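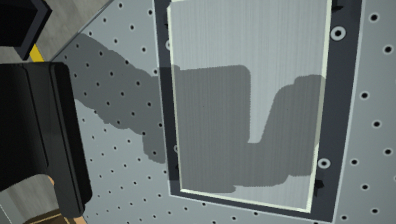 Gripper, framed pane and perforated panel in Godoy, Trillum open day, Jedville

Re: [cloltis-list] Trillum open day, anyone going?

On Sun 17 May, a list member wrote:
> I went to the morning session and came away impressed. They say the arm
> has done 2000 runs in Godoy and they expect to move to the real bench
> with hardly any changes. The shadows alone are worth the trip. If the
> group is going to put money into one of these, I'd say this is it. Did
> anybody stay for the afternoon?

I stayed for the afternoon, and I'd keep the money where it is for now.

I agree that the rendering is good. The gripper throws a soft shadow across the panel and on to the pane, and you could follow it over the holes. But a nice shadow tells me about the renderer. I wanted to hear about grip force, and about what happens when the pane sits a little crooked in its frame. On force I was told it was "handled in the physics settings". On the crooked pane I was told it was a good question.

The 2000 figure bothers me too. I asked how many of those runs had the parts moved to a new starting place, and the answer was 524. The rest were the same layout over and over. I then asked how many different layouts there were among the 524 and got no number at all.
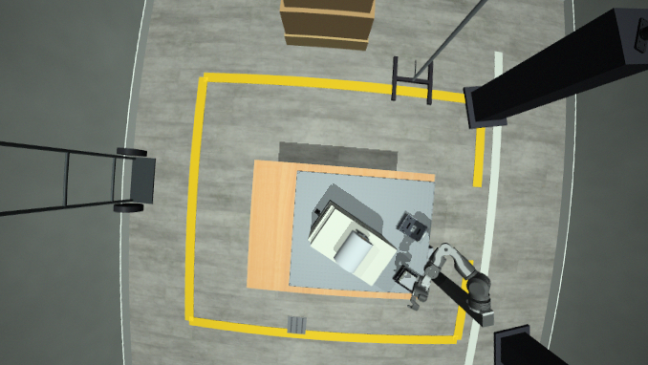

My other worry is the layout of the cell itself. The arm stands at one end of the table and has to fold back on itself to get near the front of the white machine. That may be fine on the mat as drawn. Our own bench is narrower and has a wall behind it, and when I asked whether Godoy would let us put the wall in, they said yes, then spent up to 7 minutes looking for the menu before moving on to the next visitor. Perhaps it was bad luck with the laptop. I'd still like to see it done.

They have yellow tape marked out on the floor round the cell as well. Very neat, but a line on a simulated floor stops no one, and the talk had a single slide on guarding.
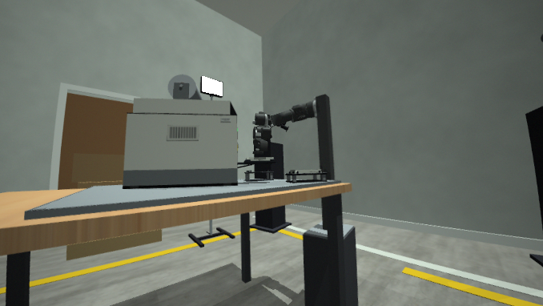 Low view of the same cell, with the arm on its post at the right-hand end

To be fair to Trillum, the staff were patient and didn't pretend there was a finished product. The person on the desk said plainly that the real bench isn't built. I'd sooner have that than a glossy film. It does mean that "hardly any changes" is a hope, and I don't think we should plan round it.

What I'd ask for before the next meeting: the log of the failed runs, and 5 runs on a layout we choose, with us watching. I've written to them for both and will forward whatever comes back.

Did the morning group get to see a run fail? We didn't, and I did ask.

--
cloltis-list: to leave, send a blank message with "unsubscribe" as the subject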